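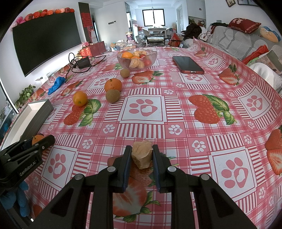 3. Collecting the Demonstrations

3.1 The class project

The Potbridge manipulation class runs one long project each year, and this one was a joy to work on. Every team picks a household job, records people doing it with hand-held grippers, and trains a policy on the recordings. Our team, Grirkar, chose clearing a table of loose fruit. Fruit is wonderful material for a student project! It comes in every size, it rolls away when pushed, and some of it crushes if the operator squeezes too hard.

We wanted recordings made where people live, so we left the lab and worked at dining tables with all the usual clutter left in place. Figure 1 shows a typical grasp: the jaws are closing around a dried physalis husk on a patterned tablecloth, with kumquat, mandarin and kiwi nearby and a bowl farther back. We were especially fond of the husks. They are pale and papery, and a policy that has only learned to look for bright round things tends to miss them completely.

Figure 1. A grasp on a physalis husk during a table-clearing session. The printed strawberries on the cloth are part of the test.

The tablecloth deserves a few words. Printed fruit next to real fruit is a hard case for any vision model, and in August our first policy reached for flat shapes on cloths like it again and again. We kept patterned cloths in the training set for the rest of the project and added plain ones for comparison.

3.2 Recording rules

Operators could pick the fruit up in any order, but each attempt had to start with the jaws open and end with the fruit released in the bowl. Failed grasps stayed in the data as long as the operator recovered within the same attempt. We had argued about this for a week – half the team wanted only clean attempts – and in the end the Evine labeling tool made it easy to tag recoveries and test both versions.

In total we kept 829 attempts. Of these, 593 went into training and the rest were split between validation and a held-out set recorded in homes the policy had never seen. The husks appear in 39 of the held-out attempts, and we report those separately in Section 4.

3.3 What we changed along the way

The biggest change was speed. New operators move fast, and fast wrist turns blur the view just before contact, when the policy needs it most. We borrowed the pacing drill from the Miettinen exercise sheet, in which the operator counts silently to two before closing the jaws. All seven operators practiced it before their next session, and the approach phase became much easier to label.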